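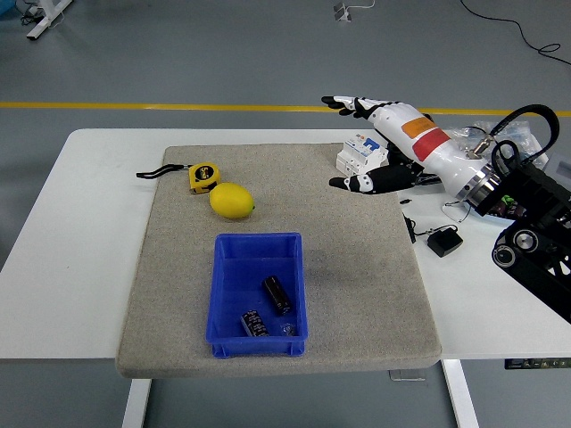 Last updated: Dec 11, 2020

Bornamach Mixed Tabletop Set — README

Welcome, and thank you for opening the readme before the archive. It is a friendly sort of collection, put together over a long stretch at our workrooms in Mudgway, and it is all about ordinary small things sitting on a table: what they are, where they lie, and which of them have been put away in a bin.

What is in it

There are 3723 pictures in this release, arranged in 211 layouts. A layout is one arrangement of objects on the table, and every picture belonging to it sits in the same folder. The objects come from a shared drawer that grew over time to hold 72 items, and we never tried very hard to make them match. You will find things from the workbench next to things from the grocery bag, so a yellow tape measure marked 5m may be lying just up from a lemon, with a circuit breaker standing at the back and a pair of capacitors in a blue plastic bin. We like it that way. Most real tables look like that by the middle of the afternoon — ours certainly do.

The table and the pad

The table is white and rectangular, and most of its top is covered by a big beige-gray carpeted pad with a speckled, felt-like look. The pad is often a little out of line with the table and may hang over the front. Please don't use its edge as a ruler. If you need a sense of size, you are better off with the objects themselves, and the item list gives the length of each one as we measured it.

Notes on the labels

Each item has a plain name, a group (tool, electrical, food, container, other) and a place. Place is either "pad," "bin" or "off." An item counts as in the bin when it rests on the bin's floor or on something else that does. Leaning on the rim is still "pad," and we went back and forth on that one for longer than I would like to admit.

A few names that have caused questions:

Tape measure. The wrist strap is part of the item, so the outline should follow the strap as far as it goes, even where it lies flat and wanders off across the pad.

Capacitor. Black and cylindrical, with a silver end. Where there are two together, each gets its own label. The printing on the sleeve can be faint and you are not expected to read it.

Breaker. The whole white unit is one item, and the blue switch area is not labeled separately.

Small clear things. If something see-through is in the bin and you can't say what it is, call it "clear, small" and move on. Guessing has given us more trouble than leaving it vague.

Known problems

In nine layouts from August the lemon was entered as "other" instead of "food." These are listed in the errata file and will be put right in the next release. Clear items are also missed more often than anything else, especially in the corners of the bin.

Copies and corrections

A full copy is kept at Zullport and a smaller one, with a single picture per layout, at Sekiddale. The smaller one is plenty if you only want to browse. Corrections are very welcome — send the folder name, the item name and a line on what looks wrong, and please send them in one batch if you have several.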